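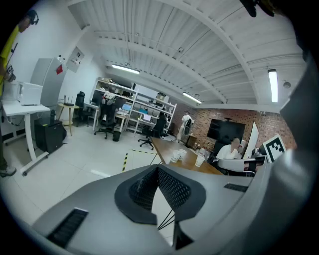

The white shelving unit, loaded, with the work counter built in.

Home Reviews Desks Storage Seating Archive About
Search this site Type and press enter

The Zusden shelving unit with counter: a review after nine months of putting things on it

I should say up front that I never wanted to have opinions about shelving. I share a workspace with people who own a great many boxes, and at some point the boxes needed to be somewhere other than the floor. Ewan Ritchie, who pays the rent and therefore gets a vote and a half, ordered the Zusden in October. I was told it would take an afternoon.

It is a large white metal shelving unit, and the selling point is that part of it is a work counter, so you can sit at your storage. I thought this was a silly idea. I have since written most of my invoices at it, and this review.

Putting it together

It came in several flat cartons and one long one that did not fit in the elevator. The manual has 80 steps. Steps 1 through 30 are fine. Step 31 shows a bracket from an angle available only to someone lying inside the wall. Yaw Adjei worked out that the counter brackets go on before the second pair of uprights, a fact the manual gets around to on the last page under "Tips."

The afternoon became two evenings and part of a third. You want two people and a rubber mallet. The supplied wrench is the size of a teaspoon and about as good at wrenching.

What it holds

Boxes, bags and equipment, in no order anyone will defend. The shelves have not sagged, and I have looked. Zusden says 124 pounds per shelf, evenly spread, and I can't tell you what evenly spread means to the sort of person who stores a bag of cables on top of a box of other cables.

The height is a mixed blessing. Whatever goes on the top shelf retires there. We have a white box up at the right-hand end and I could not tell you what's in it. Alcides Miranda believes it's the spare parts for the shelving unit.

You can move the shelves up and down, in theory. In practice you would have to unload them first, so they're staying where they are.

The counter

Better than it has any right to be. It takes two laptops with room for two people who get along reasonably well. The depth is fine for typing. It is less fine if you like to spread out papers, and you'll hit a metal upright with your elbow until you learn where it lives. I still hit it.

Buy your chairs separately and measure first. We use black office chairs on wheels, and the mesh one is the best match for the counter height. Ours had arms that bumped the edge until we lowered them. There's enough space next to it for a trash bin, so crumbs have a short trip.

One real complaint: there is no cable management of any kind. No hole, no clip, no tray. For 602 dollars I'd have liked a hole.

How it compares with the rest of the furniture

The other pieces in the room have been here longer and some of them deserve a word, if only because people write in and ask.

The white standing desk on wheels was bought for standing at. It does a nice line in holding things up, and there's a black mini fridge tucked underneath, which I consider the better use of the space. The wheels are good. A desk with a fridge under it does not get wheeled very often.

The small round wooden side table is a Mindari, 305 dollars when new, which was not what we paid. It holds the router. It's a handsome little thing and I feel it was meant for a lamp and a novel.

The long wooden table is where everyone really wants to be. Paper cups gather on it all day. Halima Makori suggested we skip the built-in counter and just buy a second one of these, and on aesthetic grounds she was right. It looks good against the red brick, and white metal shelving looks like white metal shelving. But you can't put a box above a table, or not for long.

Things I'd change

A hole for cables, see above. A manual drawn by somebody who had met the product. Rounded corners on the uprights at elbow height. And the white finish shows every scuff, so if you're hard on furniture, get the gray and spare yourself the wiping.

Should you buy it?

If you have a wall to fill and more stuff than sense, yes. If you mostly need a desk, get a desk. The Wuldale version is cheaper and I've used one at a friend's studio; the shelves are as sturdy but the counter flexes when you lean on it, and I'm a leaner.

Four stars out of five. It was three and a half until Ewan drilled a hole in the back of the counter for the cables.

Updated 24th July to add that the hole should have been bigger.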